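Gap in soil temperature record, fill it or leave it?

We keep a small monitoring site at Hakcombe with soil temperature at four depths and a rain gauge. The logger stopped in January and we lost 166 hours from the two upper sensors. The deeper ones kept going. The data goes to the Rellasent archive, which wants one continuous file per station. Should I interpolate or submit it with blanks?

jarstead_hydro
Leave the blanks. A straight line across nearly a week wipes out the daily cycle, and someone will use it as real data later. Rellasent takes -9999 for missing values, or it did when we last sent ours. Put the start and end of the outage in the station notes.

mudboots9
just interpolate, everybody does

Yalçınkaya
I would send two files. The first is the raw record with the gap flagged. The second is a filled version, with a column showing which values are estimated.

For the filling, fit the upper sensors against the nearest deep one and air temperature, using a few weeks on each side of the outage. Deep sensors lag the surface, so allow for that.

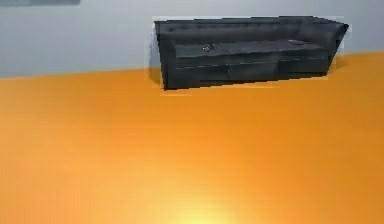 Check the fit on a stretch where you have all the readings. Ours was off by over 2 degrees after snowmelt, so we left that part blank. Also check the logger clock before you merge anything. Ours came back 5 minutes slow after a restart.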